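Handout 7: Sorting a tabletop into a drawer

Project course in mobile manipulation, second half of term
Lab section meets Tuesday in the Vekley room

What this handout covers

The last handout ended with the robot parked in front of a piece of furniture and the arm at its ready pose. From here on the task has several steps and they depend on each other. Each team writes a task plan, runs it on the shared robot, and hands in a log with notes. The planner is Zustatow, the same version as in Handout 6. Do not update it in the middle of the assignment.

The task

The robot faces a nightstand with objects on top and one drawer open. It has to move every object named in the goal list into the drawer, leave the others alone, and return the arm to the ready pose. The goal list is read at the start of the run and will differ from team to team. Your plan has to work from the list. A plan with the object names typed into it gets no credit for the planning part.

Write the plan as states with entry and exit conditions. For this assignment you need at least these:

LOOK – take a view of the top and the drawer, update the object table
CHOOSE – pick the next object from the goal list
APPROACH – bring the gripper to the pre-grasp pose
GRASP – close, then check finger width against the expected value
CARRY – lift, move over the drawer
RELEASE – lower, open, back off
CHECK – look again, decide whether the object table agrees with the plan

Most plans handed in for Handout 6 had no CHECK state, and several logs reported an object as placed when the grasp had failed. The finger width test catches some of these cases. It does not catch an object that slips during CARRY.

Head camera views at the nightstand:

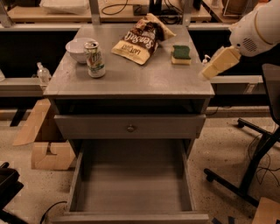
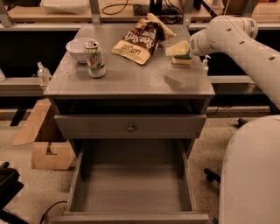
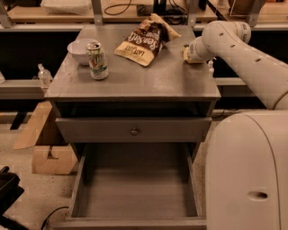 CHOOSE is where the teams will differ most. The simple rule is to take objects in the order of the goal list, and this is acceptable as a baseline, but the second part of the assignment asks for an order based on clearance. For each object, compute the free space along the approach direction and start with the largest value. Objects near the edge on the arm's side usually come first under this rule. The sponge at the right of the top in the first two views is a case of this kind, while the bowl at the back left has the soda can standing close in front of it. If the goal list has the bowl and not the can, your plan needs an approach that clears the can. Moving the can out of the way and leaving it somewhere else counts as disturbing an object that is not on the list.

Grasp settings

Start from the values in the Esteves grasp table, which is in the course folder. It gives an opening width and a closing force for each object class. Three remarks:

Soft objects (sponge, cloth) compress, so the measured finger width will be smaller than the object. Use the lower limit in the table for the check and leave the upper limit off.

Chip bags are treated as a separate class. The outline from the detector is often larger than the part you can hold. Aim for the middle of the bag and keep the closing speed low.

Open cans are carried upright at all times. Limit the tilt of the wrist to 7 degrees during CARRY. This also applies to cans that have been emptied.

Drawer geometry

The planner treats the drawer as a box with an open top. The front panel is a collision object, and so is the edge of the nightstand above it. Come in from above and in front of that edge. A path that goes straight down from the back of the tabletop will be rejected, and the message in the log (code 547) does not say which surface was hit. If you see this code, plot the path against the collision model before changing anything else.

Running on the robot

Each team has 21 minutes on the robot, including setup. Run the plan in the Zukent simulator first and bring the log. Teams without a simulator log go to the end of the list. One person stands at the stop button during the whole run and does nothing else. Keep hands away from the tabletop and the drawer until the arm is back at ready and the light is green.

Stop the run by hand if the gripper pushes the furniture. The base does not notice small shifts of the nightstand, and every pose after that will be wrong.

What to hand in

1. The state diagram, one page. Hand-drawn is fine if it can be read.
2. The plan file, with comments at each exit condition.
3. The simulator log and the robot log, unedited.
4. A written part of around 1,000 words. Describe one failure in detail: which state the plan was in, what the object table said, and what you changed. If there was no failure on the robot, use one from the simulator.

Failed runs are not marked down. Missing logs are.

Reading: the chapter on task-level planning in the course reader, first half only. The section on learned policies is for Handout 9 – skip it for now.

Related handouts
Handout 4: Camera frames and the arm frame
Handout 5: Grasp checks using finger width
Handout 6: Parking the base in front of furniture
Handout 8: Opening and closing drawers
Zustatow quick reference
Zukent simulator: installing and saving logs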